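**Sorting the fruit table**

The Trustdale spring share-out is on 7 March and we are trying translucent plastic bins this year in place of paper bags. Apples go in one bin, and anything still on the tabletop is waiting to be sorted.

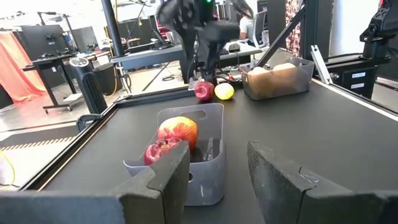
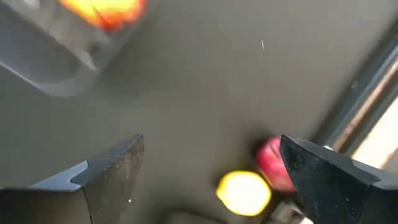 ## What to bring

- A bag or box of your own. Cornier have given us 200 spare bags, but they are small.
- Any surplus fruit, left at the Tehrani Hall side door by noon.
- Bruised apples are welcome too, in a separate bag marked for juice.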